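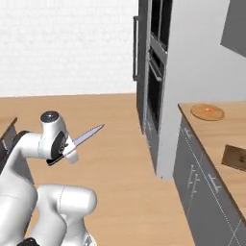
Usora 5-inch Utility Knife: my thoughts after a summer of chopping
Posted 8/10/18

I've had this knife since June and I've used it pretty much every single day, so I figure it's time to write it up (a couple of you have been asking, sorry for the wait!). I bought it at the Jakimel outlet with my own money, and I went in wanting a peeler. You know how that goes.

First thing, the size. I have small hands and I've always felt a bit silly wrestling a big chef's knife through a shallot, so a 5-inch blade is just lovely for me. It's light, the handle has a nice little curve where your pinky sits, and it goes through tomatoes like they're not even there. Peaches too! I made so much peach jam in July, and I don't think I reached for anything else.

Where it struggles is the big stuff. Butternut squash, forget it. I got the blade halfway in and had to call my husband over to finish with his old Pradgate, and he has not let it go. Watermelon is doable if you go around it in a circle, but you'll be there a while.

Now, sharpness. Mine came scary sharp and stayed that way for a good five weeks. After that I could feel it dragging on onion skins. I ran it over a Nyarko steel and it perked right back up, though I'd still like to get it done properly before Thanksgiving. My neighbor Comfort Gbeho has the same knife and puts hers in the dishwasher (Comfort!!) and there are tiny orange spots near the handle now. The box says hand wash only, so wash it by hand.

Two small gripes. The plastic cover it comes with is flimsy, and mine split along the side by the second week. Also the logo is already rubbing off the blade, which doesn't bother me much but might bug you if you're giving it as a present.

Would I buy it again? Yep, for everyday fruit and veggies I would. If you only have room for one knife, get something longer and save this for later.

Next up is the bread box, I promise. I've still got crumbs to deal with first.

Filed under: kitchen, knives
2 comments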